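Last updated: August

I moved into the house on Kidadholm with two suitcases, a coffee maker and a firm belief that I would never care about lawns. That lasted until the first warm weekend, when my neighbor leaned over the fence and asked what I was planning to do about mine.

I had no plan. What I had was a strip of yellow grass, a lot of clover and a bald patch by the steps where the last owners must have kept something heavy. So I did what anybody would do and spent 400 dollars on a mower. It was a Falten, red and very loud, and I pushed it back and forth for a whole summer feeling like a responsible adult. The grass got shorter. It did not get any better looking!

Then I met Grímur Bjarnason, who was giving a talk at the library on a night when I'd really come in to return a cookbook. He grew up on a sheep farm and he talks about grass the way other people talk about wine. He had a slide of his own backyard, which he hadn't mowed in years except for one curving path down the middle, and I sat there with the cookbook in my lap thinking, well, I could do that. I could certainly do less.

He told me to start small. "Pick the part you never walk on," he said, "and leave it alone until fall." I picked the back third, behind the shed, and by early summer it was up to my knees and full of things I couldn't name. I bought a seed mix from a little outfit called Zakharchenko (76 kinds of wildflower in one bag, according to the label, though I suspect some of them are still thinking it over). Poppies came first, then something blue and floppy, then a great many daisies. And bees! I had no idea how quiet my yard had been.

My neighbor was polite about it for a month. Then he asked if the mower was broken. I told him about the path idea and he nodded for a long time, and the next week there was a square of long grass by his mailbox, with a tiny fence around it. We have never discussed it.

I've made plenty of mistakes. I watered at noon. I pulled up a whole row of seedlings thinking they were weeds — they were the poppies I'd paid for. I also let the path get too narrow, so that anyone coming to the back door after rain arrived with soaked knees. Now I cut it wide enough for two people and a wheelbarrow, and it takes me 30 minutes, with a break for iced tea. 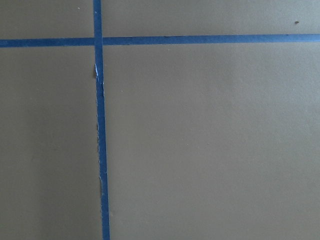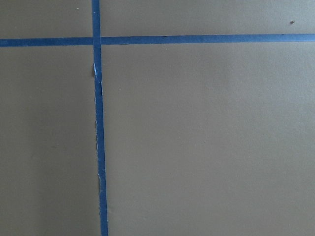

Blue tape, close up.

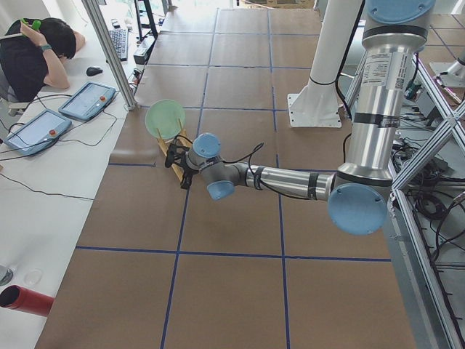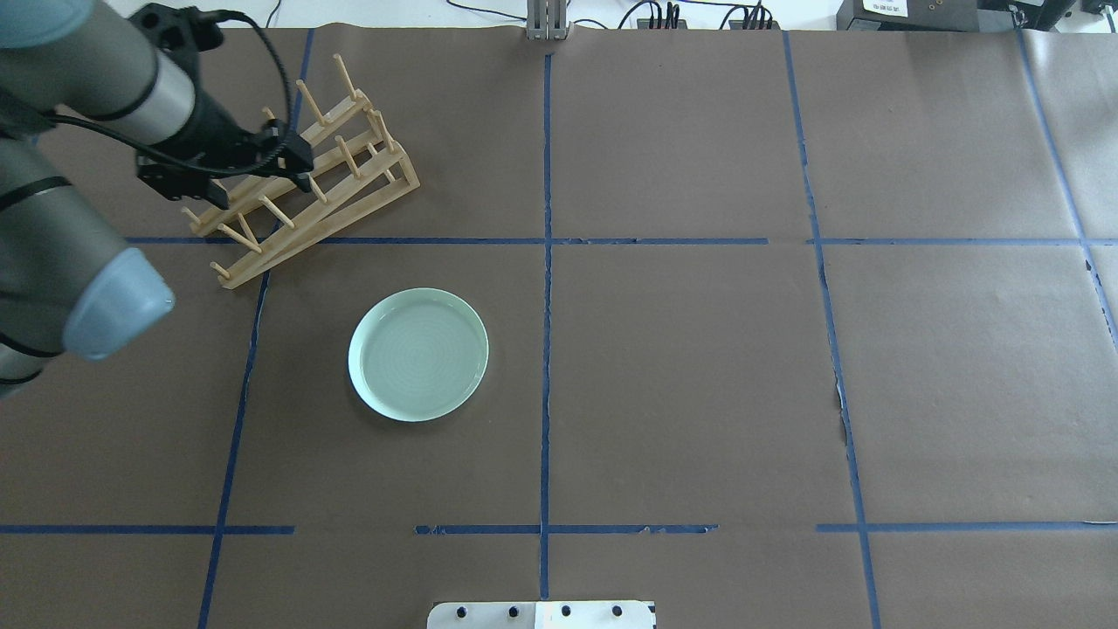

The Falten mostly stays in the shed these days. I did look at replacing it with a Tronulent scythe, after Grímur let me swing his, but I value my shins. In September I borrow a string trimmer, take the long part down in one go, and leave the cuttings lying for a few days so the seeds can drop. After that I rake it all up and complain about my back.

This year I'm letting the bald patch by the steps go too. It has one thistle in it so far, and I've been told I should pull it, but a goldfinch has been coming by in the mornings and I'd like to see what he decides.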